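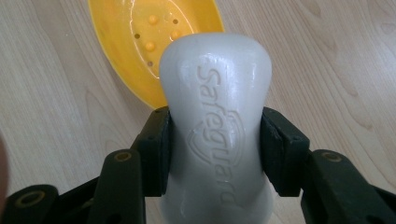
## 夹爪手记：跟一块肥皂较劲

这个月的测评栏目又轮到我啦，题目是 Hagos Demissie 在群里丢出来的：新到的两款手持夹爪，到底哪款更会拿滑的东西？我嘴快接了，结果一月份有大半时间都在跟一块舒肤佳（Safeguard）打交道。

先说为什么选肥皂。它两侧带弧度，表面又光，指垫夹高一点低一点，手感差很多。我自己喜欢夹在腰上，就是收窄的那一段，两边一合，心里踏实。夹在圆头那边就比较看运气了，力气稍微大一点，整块会往前蹿（Hagos 说像挤牙膏，我觉得更像挤鱼）。

参加对比的是 Tustell 和 Bilyk 两套指垫，连杆不换，只换垫子。每套跑 100 次，一共 200 次，动作都一样：拿起来，挪过去，放进皂盒。Tustell 掉了 9 次，Bilyk 掉了 14 次。差距没我想的大！不过 Bilyk 松手干脆，Tustell 偶尔会粘一下，放下去的时候肥皂跟着歪，我得再补一下。要是你的任务更在意摆放，这一点值得多想想。
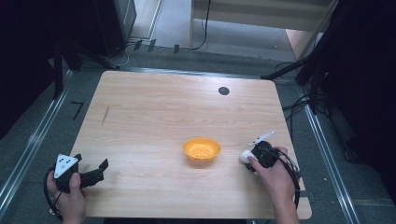 双手操作是另一回事。我原来以为左右手各拿一只，效率能翻倍，练了两个下午才发现自己的左手有多笨。线缆也烦人，手腕一转就绕上来，后来我把线顺着小臂往外带，好多了。还有一个小毛病：标记板的螺丝要记得拧紧，松一点点，后面算出来的位姿就开始飘，我有 127 条轨迹就是这么废掉的，心疼。

控制器这边用的还是 Prurkia，老固件，够用。Unbridge 那块新板子我也接上试了一小会儿，开合响应确实快，但是一拔线就得重新标零，我暂时没耐心伺候它，等下一版再说。

下期想试软一点的东西，海绵或者湿毛巾都行。大家手边要是有特别难夹的小玩意儿，欢迎直接放我桌上，贴张纸条写清楚要不要还。原始记录放在共享盘的“夹爪对比”文件夹里，掉落的那几次我都单独标了出来，想看热闹的可以从第 37 次开始看。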